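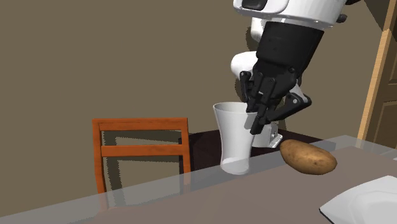 Zokik 체험판의 꽃병 장면. 꽃병 오른쪽은 감자.

2026년 3월 25일

공유 23 · 댓글 10

아침에 출근해서 Zokik 체험판부터 켰다. 어제 저녁에 걸어 둔 설치가 끝나 있었다. Pekar에서 파는 시뮬레이션 패키지로, 로봇팔과 다관절 손 모델, 실내 장면, 물체 묶음이 한 번에 들어 있다. 연구실에서 살지 말지 이번 주 안에 의견을 내야 한다. 연간 사용료는 900유로. 학교 할인은 메일로 물어봤는데 답이 아직 없다.

설치 자체는 문제없었다. 라이선스 파일 경로에 한글 폴더명이 들어가면 오류가 나는 것만 빼고. 폴더 이름을 영문으로 바꾸니 바로 넘어갔다. 설명서에는 그 얘기가 없다. 문의 게시판을 뒤져 보니 작년 6월에 같은 질문이 올라와 있었고 답변은 없었다.

오전에는 꽃병 장면만 만졌다. 탁자 끝에 키 큰 흰 꽃병이 서 있고, 팔이 위에서 내려와 손가락을 꽃병 입구 쪽으로 가져가는 구성이다. 입구가 넓게 벌어지고 아래가 가늘어서 위쪽을 잡으면 무게중심이 어떻게 되는지 보기 좋다. 기본값으로 돌리면 손가락이 벽면에 닿을 때 가끔 떨림이 생긴다. 접촉 계산 간격을 절반으로 줄였더니 떨림은 거의 없어졌고 대신 느려졌다. 내 컴퓨터 기준으로 한 번 도는 시간이 두 배 가까이 늘었다. 밤새 돌리는 작업이면 참을 만하고, 옆에 앉아서 값을 바꿔 가며 보기에는 답답하다.

감자는 괜찮다. 껍질에 작은 점이나 얕게 팬 자리까지 들어 있어서 카메라 입력으로 학습시킬 때 쓸모가 있을 것 같다. 꽃병은 무늬가 없어서 그런지 자세 추정이 자꾸 돌아간다. 회전 대칭에 가까운 물체라 어느 프로그램에서든 겪는 문제이고 Zokik 탓을 할 일은 아니다. 무늬 있는 재질을 입혀 보려고 했는데 체험판에서는 재질 편집 메뉴가 잠겨 있다. 이건 감점. 사기 전에 제일 확인하고 싶은 기능을 막아 놓았다.

점심 먹고 Elvira Montoya와 통화했다. Brallbridge 쪽에서 작년부터 이 패키지를 쓰고 있다. 손 모델은 따로 산 Henao 모듈을 붙여 쓴다고 했다. 기본으로 들어 있는 손도 관절 구조는 쓸 만한데 엄지의 가동 범위가 실물보다 넓게 잡혀 있다고 한다. 오후에 확인해 보니 정말 그랬다. 엄지가 바깥으로 꺾이는 각도를 설정 파일에서 직접 줄여야 했다. 값 하나 고치는 일이라 어렵지는 않다. 다만 업데이트하면 파일이 초기화된다고 하니 따로 백업해 두어야 한다.

그림자는 생각보다 신경 써서 만들었다. 팔 그림자가 뒤쪽 벽에 떨어지고 의자 등받이 그림자도 따로 진다. 그런데 의자 그림자 가장자리가 톱니처럼 거칠다. 그림자 해상도 항목을 올리면 나아진다고 설명서에 적혀 있는데 최대로 올려도 내 눈에는 비슷했다. 그래픽 드라이버 문제일 수도 있어서 내일 옆자리 컴퓨터로 다시 돌려 볼 생각이다.

오후 늦게 일괄 실행을 걸었다. 시작 자세를 조금씩 바꿔 가며 848회. 중간에 멈추지 않고 끝까지 간 것은 마음에 든다. 전에 쓰던 프로그램은 메모리가 조금씩 차서 밤에 꼭 한 번은 죽었다. 기록 파일은 회차별로 나뉘어 저장되고 파일명 규칙도 단순하다. 성공 판정 기준은 기본값이 너무 느슨하다. 꽃병이 탁자에서 조금만 떠도 성공으로 잡는다. 그 숫자를 그대로 보고서에 쓰면 안 되겠고, 기준 높이를 올려서 내일 다시 집계한다.

Réjean Simard에게 중간 의견을 메일로 보냈다. 적은 내용은 이렇다. 안정성은 좋음, 물체 묶음은 보통 이상, 손 모델은 수정 필요, 문서는 부족함. 재질 편집이 정식판에서 제대로 되는지 Pekar에 시연을 요청하자고 했다. 바로 답이 왔는데, 시연은 좋고 Henao 모듈까지 포함한 견적을 같이 받아 달라고 한다. 그러면 예산을 넘길 가능성이 크다. 일단 요청은 했다.

내일 할 일: 성공 기준 높이 수정, 그림자 다시 확인, 접시가 있는 쪽으로 감자를 옮기는 작업 만들어 보기. 설정 파일 백업.

퇴근길에 우산을 두고 왔다.

이 블로그는 방문 통계를 위해 쿠키를 사용합니다. 계속 이용하시면 쿠키 사용에 동의하는 것으로 간주됩니다. [확인]

최근 글
Zokik 체험판 신청하고 설치까지
다관절 손 모델 설정 파일 정리
연구실 컴퓨터 메모리 증설
밤새 돌린 작업이 죽었을 때 확인할 것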